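Join Our Small-Investor Panel at Inskip

Inskip is looking for everyday people who buy and hold their own shares to take part in a panel that begins in November. If you have ever opened a brokerage account, picked out a company because you liked the look of it, and then lain awake wondering whether you should have put the money in a savings bond, we would love to hear from you! You don't need a finance degree, and you don't need a large account. Plenty of our past panelists started with 500 dollars and a library book.

We are a small publisher of plain-language guides for people who manage their own retirement savings. For a long time we wrote those guides the way most people in this business do, sitting in an office and guessing what readers wanted to know. Then Radoslava Kuruc, our research editor, began calling subscribers in the evenings to ask them what they did the last time the market dropped. The answers were so much more interesting than our guesses (and a good deal more varied) that we decided to make a proper habit of it.

This round is about dividends. We would like to understand how people choose between taking the cash and reinvesting it, how they feel when a company they have owned for years trims its payout, and where they go for information when that happens. Some people read the annual report from cover to cover. Some call a brother-in-law. We want both kinds, and everyone in between.

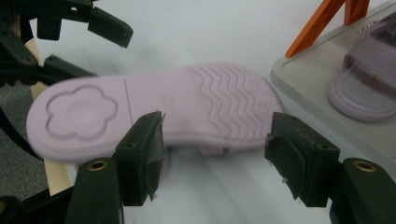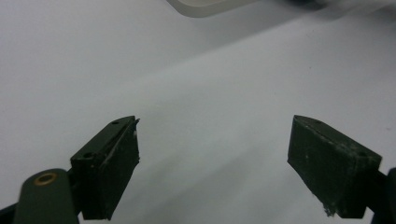
By Norbert Kratochvíl, Reader Panels, Inskip

What you would be doing

The panel runs for 9 weeks. Each week you'll get a short set of questions by email, and you can answer them whenever it suits you, in as many or as few words as you like. We also ask you to keep a diary of any buying or selling you do, with a line or two about what was on your mind at the time. If you don't trade at all, write that down too, along with anything that tempted you.

There are two group calls, one near the start and one near the end. Both begin at 7 p.m. Eastern and last an hour, though people do tend to stay on and talk. Žofie Pešek leads them, and she is very good at making sure the quieter folks get a turn.

We will never ask for your account numbers, your passwords, or your balance. You are welcome to talk about your holdings in percentages, or to leave the names of companies out altogether. Nothing in the panel is investment advice, and we won't be recommending any stock to you, so please don't join hoping for tips.

Who we are looking for

Anyone 18 or over, living in the United States, who owns at least one dividend-paying stock or fund and makes their own decisions about it. We have 70 places. We'd especially like to hear from people in their first few years of investing and from people already living partly on their dividends, as both groups were thin on the ground last time. If you work for a brokerage or a fund company, we're sorry, but we can't include you in this one.

Panelists who finish receive a 500 dollar payment by check and a printed copy of the guide that comes out of the work. If you have to stop partway, let us know and we'll pay you for the weeks you completed.

How to apply

Send a note to the Reader Panels desk through the contact form on this site, with "Dividend panel" in the subject line. Tell us your first name, your state, how long you've been investing, and a little about the first stock you ever bought and whether you still have it. A paragraph is fine, and so is a page. Norbert reads every note himself and will reply whether or not we can offer you a place.

Applications close when the places are filled.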